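4.2 Cost planning for a second bench

Budget first. The table-setting work was planned on one grant line and that line has to carry arms, grippers, cameras, cabling, furniture and spares through to the end of Phase B. We give the planning in some detail because the papers we leaned on mostly report a hardware total and stop there.

Arms were the fixed cost. Quoted as a pair, not negotiable, delivery in the same shipment. Everything after that was ours to move around. We priced grippers from two suppliers, Lollinine and Sýkora, and picked Sýkora on lead time alone. Unit price was close enough that freight decided the rest. The rubber finger covers are a consumable and should be costed as one. Our first draft of the budget had them under capital, which meant every replacement needed a new approval. Moved to consumables in the second draft. Budget 5 pairs per arm per year and keep the spares in the same room as the arms.

Furniture and kitchen goods came to $2,811, including the folding table, dishes and cutlery. Labour to set the room up isn't in that figure. Most of the goods are ordinary household stock and can be replaced the same afternoon, so we hold no reserve for them. Cutlery is cheap, buy doubles. Figure 6 shows the work the equipment was bought for, from the wrist cameras (first two) and the head camera (last two).

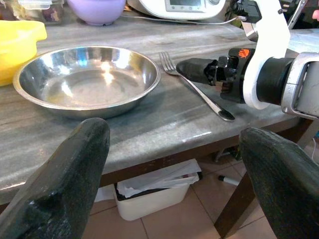
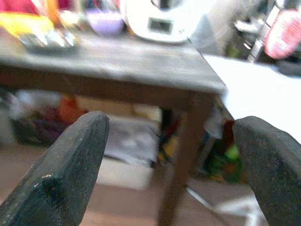
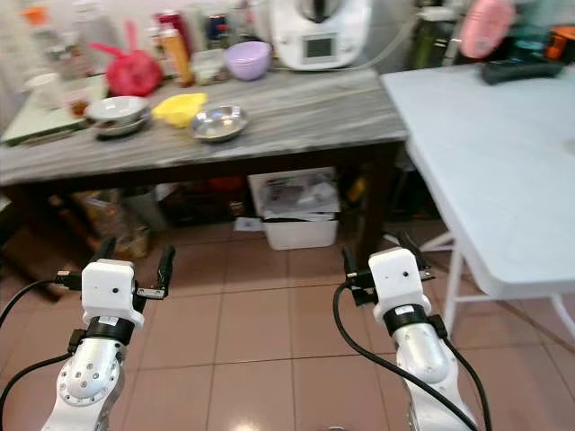
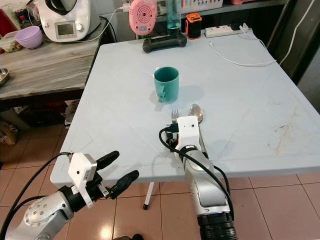
Figure 6. Two-table kitchen workspace. Bowl and fork on the marble-patterned top in the first picture, mug, fork and spoon on the folding table in the last.

4.3 What we would buy differently

Cabling. We allowed 96 metres across power and data and treated it as a rounding error. It wasn't. Each arm needs slack for the full reach plus the loop at the wrist, and the loop is what wears. Price cables per arm, with connectors, and put a replacement set in year one. The Alorura quote bundled these and we took them out to save money, wich we then spent again at retail.

Cameras. Wrist units should be bought in one order with a spare for each side. Fast moves blur the wrist view, and a shorter exposure needs more light, so lighting belongs on the same line as the cameras. We had lighting under building works and waited a full quarter for it.

Two tables or one. The second surface adds little to the purchase cost but a fair bit to floor area, and floor area is charged here. A folding table can at least be put away between blocks. For a group starting out we'd suggest one fixed bench and one folding, costed separately so the second can be dropped if the money gets tight.

Storage was left out of the plan altogether. Shelving wants its own line. Ours did not have one, and the space under the bench is a poor substitute.

Service contract. Citen offered a yearly plan covering both arms with 157 hours of remote support. We declined and set the same amount aside for parts and freight. Right choice for us, one of the group had maintained similar arms before. A lab without that experiance should probably take the plan for the first year and look at it again in September, before the next budget round closes.

Remaining items (software seats, disk, insurance) are in Table 3 and follow the university's standard rates.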